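Courses > Running a Small Firm > Week 5 handout: What does it cost to keep the doors open?

Search this site Enter keywords Go

Week 5: Fixed costs, variable costs and breaking even

Right, last week we did cash flow and I could see a few glazed eyes by the end, so I'm going gently this time (well, fairly gently). You'll need a pencil and the blank table from the Week 4 pack.

Fixed costs are the ones that turn up whether you sell anything or not. Rent, insurance, the phone, the website. Variable costs go up and down with the work: stock, packaging, card fees. I used to get this wrong all the time in my first shop, mostly with wages. If you pay someone a set amount each month, put it under fixed. If you only call them in when it's busy, put it under variable.

Let's use Drarnow, the little salon we made a price list for in September. Its fixed costs come to £868 a month. Each appointment brings in £35 and uses up £4 of products and fees, so £31 is left over to help pay the fixed costs. Divide 868 by 31 and you get 28 appointments. That's break-even!

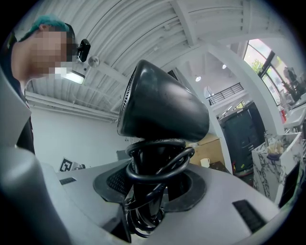
Equipment is where people get in a muddle, and I get more emails on it than on anything else in the course. You buy it once, you use it for years, so which column does it go in? My rule for this class is to spread the price over the months you expect to use it and call that a fixed cost. Take a black hair dryer with a big round mesh grille at the back. If it costs £120 and you reckon on two years, that's £5 a month, and Drarnow's fixed costs go up to £873. Now do the division again. You get a bit over 28, and you can't sell a bit of an appointment, so it's 29.

Exercise for next time: Zorero sells candles at £9 each. Each one costs £4 to make and post, and fixed costs are £1,245 a month. How many candles to break even? Then try it with rent cut so that fixed costs are £1,000. Show your working please, even the messy bits.

Comments

Petrică Ardeleanu: I get 249 for the first one and 200 for the second. Is that right?

Viorica Lazăr: Same here. Do we count our own pay as fixed?

Mi-kyung Chae: I did, Viorica, and my total jumped to £1,126. Bit of a shock!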